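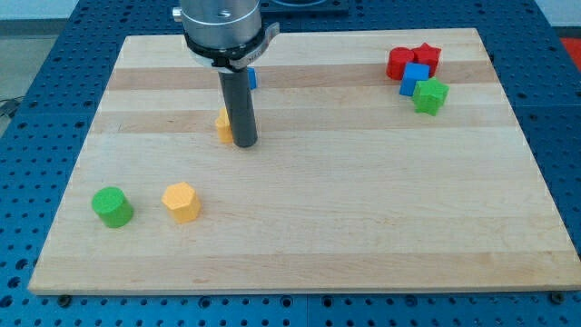 The Board That Wants to Be an Heirloom

By Getsemaní Maldonado

The woman at the Pombridge kitchen fair told me the cutting board on her table would outlive me. She said it pleasantly. I asked how long the warranty ran, and she said 2 years.

I have spent the better part of the winter with striped cutting boards, the kind glued up from long strips of pale and darker wood, and I went in with a chip on my shoulder. For most of my adult life I chopped onions on a thin white plastic sheet that curled at one end. The onions came out fine. So when a magazine asks me to explain why people are paying what they pay for a slab with stripes in it, my first instinct is to say they shouldn't.

Start with the stripes. Sellers like to talk about them as if they did something. Wuvow, which sells more of these boards by mail than anyone else I looked at, says on its packaging that alternating strips "balance the natural forces of the wood." I took that line to Hermenegildo Magaña, who runs the small shop that carries his last name and has been gluing boards together since before I owned a knife.

"It's a nice sentence," he said.

There is something behind it, he went on. A single wide plank will cup as it takes on water and lets it go. Cut it into strips, turn some of them over, glue them back together, and the movement of one strip works against the next. But you can do that with strips all the same color. The light and dark pattern is there so the board looks good leaning against a backsplash, and Magaña, who makes plenty of striped boards himself, has no trouble saying so. His customers ask for stripes. He'd rather use the maple he has in the rack and not fuss over which piece is creamy and which piece is tan.

Then there's the matter of size. Every board I was sent was large. The Rotent was so large that it covered my one stretch of free counter and hung over the sink, and I had to carry it in both arms to rinse it. You hear that a big board makes you a better cook. What it made me was a person who left the board out all week and wiped it with a sponge, which may be the real secret of big boards: they move in and you live around them. A friend of mine keeps her toaster on hers.

I do admit the weight is pleasant. A heavy board lying flat on a solid surface does not skate when you lean on a squash. A light one does, and the usual fix is a damp dish towel underneath, which costs nothing and works under any board you already own. I tried it with the plastic sheet. It held.

Flatness is where I'd put my money, if I were putting it anywhere. Set a board on the counter, press on opposite corners, and listen. If it knocks, it will always knock. Two of the boards I was sent knocked straight out of the box, one of them the most expensive of the lot at $312. The company offered me a replacement and a tin of wax. The replacement was flat. I still have the tin.

On the subject of wax, and oil, and the various creams: you are going to be sold some. Mineral oil from the drugstore does the job. Rub it in, leave it overnight, wipe off what's left. Do it when the wood looks dull and feels dry, which in my kitchen meant every few weeks, and in yours may mean something else. The Rotent booklet recommends its own blend, applied weekly, and I followed those instructions for a month to be fair about it. My bread tasted faintly of oranges.

Nomvula Khumalo, who taught knife skills at a community kitchen for many years and now mostly fixes other people's edges, was more patient with the whole category than I was. She likes wood because it is kinder to a blade than glass or stone, and she likes strips running the long way because they give the eye something to line up with. "Beginners cut straighter on a striped board," she told me. I asked if she had ever tested that. She had not. I tried it on a bag of carrots, striped board against plain, and my carrots were crooked on both.

What she would not budge on was the dishwasher. I had hoped to find someone who would tell me it was fine. Hot water and a long dry cycle will open the glue lines, on a cheap board and a costly one alike, and a board made of many strips has many lines to open. Wash it by hand, rinse both faces and stand it on its edge to dry. If you know you won't, buy plastic. I mean that kindly.

So, did I come around? Partly. I sent back everything except one of Magaña's seconds, a maple board with a small knot near the corner that he'd marked down. It's flat and it's heavy enough. The stripes are faint because he didn't bother matching the wood, and I have stopped noticing them. I never got an answer from Wuvow about the natural forces.

The plastic sheet is still in the drawer – I use it for chicken.

Reader comments

Boonmee Chuensuk
Mine split along a glue line after one run in the dishwasher. My brother-in-law's fault, but I paid for it. The towel trick is right.

Xóchitl Contreras
You're a little hard on stripes. Some of us just like looking at them. I've had mine since September and it hasn't knocked once.

oldpanhandle
$312 for a board that rocks. I'll stay with the one from the yard sale.

Related stories
Do You Need a Bread Knife?
The Trouble With Nonstick
Dish Racks, Grudgingly Ranked
A Drawer Full of Peelers

Contact us | Copyright 2022 | Back to top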